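We use cookies to keep this site working. Accept | Manage settings

Equipment Planner, Robotics (part-time)
Stavley

Stavley is hiring a planner to handle equipment purchasing for our robot benches. You will get quotes for arms, grippers and spare fingers, keep the replacement schedule, and draft the budget due in April. The job is 20 hours a week and reports to Waqas Gilani. 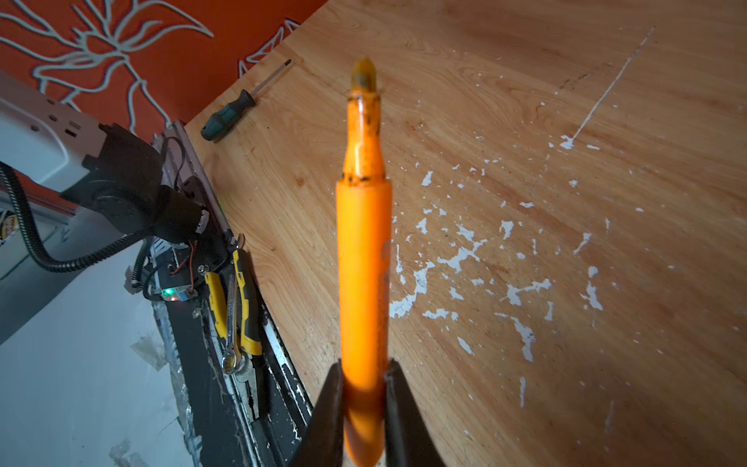 Gripper holding an orange marker at a bench.

You need two years in purchasing or lab operations and should be comfortable reading a parts list. Programming is not required. Experience comparing lease and purchase costs is a plus.

Send a resume and the names of three references to Zdislava Havlíček, Hiring.

Last updated: December 2025

Related openings
Bench Technician, Skerneo
Parts Buyer, Henao
Maintenance Scheduler, Trumier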